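Sunday, open day, written up same evening

Doors at 10. Had the sim running on the big monitor by the window by 9:40, which is a lab record, helped by the fact that I slept badly and came in early out of spite. The physical arm stayed in its cage with the e-stop pressed. Facilities wanted it that way and after last August I am in no position to argue with facilities.

Setup, for whoever does this next year:
Monitor on the Irnitz cart, not the wall mount. The wall mount sags.
Sim on the Ketura box, second GPU. The first one is still training somebody's grasp model and I was asked nicely not to touch it.
Scene is the tableware one from the Moreira set, default lighting. I tried the "evening kitchen" lighting and it looked like a robbery.
Teleop from the old controller. Left stick drifts. Tape label now says so.

First group was from the Jider evening course, adults, sharp, asked about contact models within a minute. One of them wanted to know why we bother simulating crockery at all. I said because simulated crockery is free. That got a better laugh than the slide I spent Thursday night on, so the slide is retired.

Second group was families. Different questions. Can it do homework, does it have a name, why is it so slow. I said it is careful. A boy of maybe seven said it was slow. Fair. I had the speed cap at 15 percent so people could follow what the fingers were doing, and I left it there, since the alternative is demonstrating how fast a bowl can leave a table. 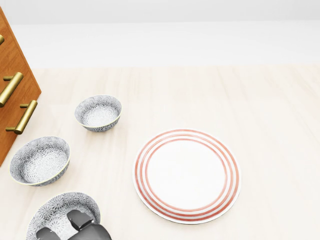 Grasp notes, because I did get some work done between handshakes. The rim grasp is still where the policy spends its time. It comes in over the bowl, gets one finger inside, then has opinions about the wall thickness. Ran 40 scripted attempts during the quiet stretch after lunch. Clean lifts were fine, the bad ones all had the same look: wrist too low on approach, finger touches the inside of the bowl before the outer one is anywhere useful, bowl skates off. With the bowls in that gray-and-white flower pattern inside and out, I wonder whether the pose estimate gets confused about which surface it is looking at. The thin gold rim ought to help and I don't think we use it for anything. Worth trying plain white bowls with the same geometry before I blame the controller again. Same seeds, change only the texture.

The striped plate has never once been grasped by anything in this building except by accident. Visitors kept asking when it would do the plate. Around the fourth time I started saying "after the break." There was no break. The plate is flat on the table and our fingers are the wrong shape to get under it, and I am tired of explaining this to people who own spatulas.

One crash, at 2, mid-sentence. Physics step blew up when a visitor held both triggers and the stick at once. Restarted in under a minute and told them it was a safety feature. Log saved on the Ketura box, folder openday_crash. Looks like the gripper force limit isn't clamped on the teleop path, only on the scripted one. That one is real and should be fixed before anyone plugs the same controller into the actual arm.

The woman with the notebook who stayed through both afternoon sessions asked the best question of the day: how do we know when the simulator is wrong? I said we compare against the real arm. She looked at the real arm, in its cage, switched off. I said usually.

To do:
Clamp force on teleop path. Me, first thing.
White bowl texture test, 40 attempts, same seeds.
Raise approach height 4 mm and rerun the bad seeds only.
Return the Irnitz cart before they notice the wheel.
Find out who ate the visitors' cookies. The tin was full at noon.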